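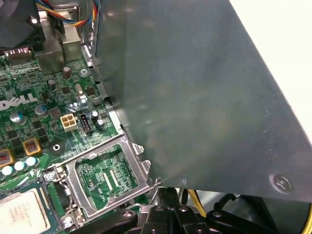
Kakedero wallet adds address labels, test sends and a clearer withdrawal screen

Version 20 of the Kakedero wallet came out on 3rd April, and if you have ever sat staring at a long string of letters and numbers wondering whether you were about to send your coins into a black hole, this one is for you! It's the biggest change to the sending side of the app in a long while, and after a couple of evenings with it I'm really pleased with how it came out.

The headline feature is address labels. Until now, Kakedero kept a plain list of every address you had ever sent to, newest first, with no names. People who moved coins between their own wallet and an exchange ended up keeping a text file or a sticky note next to the keyboard. In the new version you can name any address, pick a color for it, and lock it to one coin and one network. Once it's locked, the app won't let you send anything else there. Try to push a token over the wrong network to your Mestulach deposit address and the send button simply stays gray, with a line underneath telling you which network that address was saved for.

That last part is the bit I like best. Picking the wrong network is the mistake that comes up again and again on the Mestulach help forum, usually from somebody making a first deposit who saw two options, chose the one with the lower fee and then watched nothing arrive. Sometimes the exchange can get the coins back, and it can take weeks and cost a recovery fee. Sometimes it can't. A wallet that speaks up before the money leaves is a big step forward.

Labels are stored on your own device and are included in the encrypted backup file. They don't go up to a server. If you use Kakedero on a phone and a desktop computer, you'll need to export the labels from one and import them on the other (Settings, then Address book, then Export). It took me under a minute, though the import screen does ask for your backup password twice.

Test sends

The second new feature is a test send button, and it's a lovely idea. Plenty of careful people already send a tiny amount first, wait for it to show up, and then send the rest. Kakedero now does the boring half of that for you. Tap Test send, and the app works out the smallest amount the receiving side will accept, sends it, and keeps the rest of your transfer as a draft. When you see the deposit land in your exchange account, you come back, confirm it, and the draft goes out to the same address.

Two things to know before you rely on it. You pay the network fee twice, once for each transfer, so on a busy day it may not be worth it for small amounts. And the minimum deposit figures come from a list that ships with the app. Mestulach and Domer are both on it at launch, along with 19 coins. If your exchange isn't on the list you can still do a test send, but you have to type in the amount yourself, and you should check the exchange's own deposit page first. Deposits under the minimum are often not credited at all.

Can I keep using the same deposit address?

This question fills up the comments every time a wallet gets an update, so it's great to see the app tackle it head on. With most exchanges, an old deposit address keeps working even after a new one has been created for you, but that is up to the exchange and it can change. Kakedero now shows a small reminder if you haven't used a saved address for 20 weeks, asking you to log in to the exchange and compare it with the one shown there. You can dismiss the reminder or turn it off for a single address.

Domer users should pay extra attention. Domer retired its older style of deposit address earlier this year for some coins, and anything sent to one of those now goes into a manual queue. If you saved a Domer address a long time ago, open your account, copy the current one and label that instead. Delete the old entry while you're at it.

Memos and tags get their own field as well. Coins that need one now show the memo box right under the address, and leaving it empty brings up a full-screen warning. It used to be hidden under Advanced, and I know I missed it at least once!

What isn't there yet

Hardware signing through Dewulf devices works for normal sends in this version, but not for test sends. The button is hidden when a Dewulf device is connected. The release notes say support is planned for the next update, with no date given. Labels do show up when you send with a Dewulf, but only in the app. The device's own screen still shows the raw address, and you should keep reading it there, start to finish, before you approve anything.

There's also no way yet to share a label between two people, which would be handy for couples or small businesses who pay the same few addresses. It's the most requested item on the project's feedback board by a mile.

Getting the update

The desktop version is ready now for Windows, Mac and Linux. The phone apps are rolling out in stages through April, so don't worry if yours hasn't offered the update yet. The build number to look for is 2866, which you'll find at the bottom of the About page. An earlier build went out to testers with the same version name and had a bug that lost label colors after a restart, so if you were in the test group, install again over the top.

Make a backup before you update, and keep your recovery phrase somewhere offline. The app will never ask you to type that phrase in to turn on labels, test sends or anything else in this release. Any page, pop-up or message that does is after your coins. Download only from inside the app or from the project's own site.

Your existing address list carries over. Everything in it appears as Unnamed on first launch, and you can work through it at your own pace. I did mine in one go with a cup of coffee and found three addresses I couldn't identify at all, so those are gone now.

Contact | Send us a news tip | Copyright, all rights reserved | Back to top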